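4.2 What the growers told us about armyworm warnings

I went into this part of the study thinking the text alerts were the weak spot, and I was half right. Takumi Okabe and I talked to maize growers in Ramwood and Kestgate in January, once the stubble was down and people had time to sit. We had 1133 alert records to go with the talks, and most had gone out on time. What growers did next was all over the place!

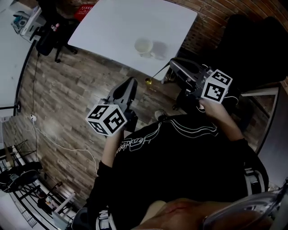

Figure 2. Two hand-held grippers, one in each hand, beside a white table.

In Ramwood, folks tended to walk their fields the same evening (one man took his whole family along). In Kestgate they mostly waited for a neighbor to find larvae first - and by then the leaves were often ragged. I kept asking why, and the answer I kept getting was that last season's warnings had come to nothing, so why lose the sleep?

Jucélia Damasceno had seen much the same thing in her Petance work, where a gap of 10 days between the alert and the first damage was enough for people to stop checking. Our longest gap was 11 days, so I'd love to say the two match, but we didn't ask about checking in the same way she did. I come back to that in Section 5, along with the spray records.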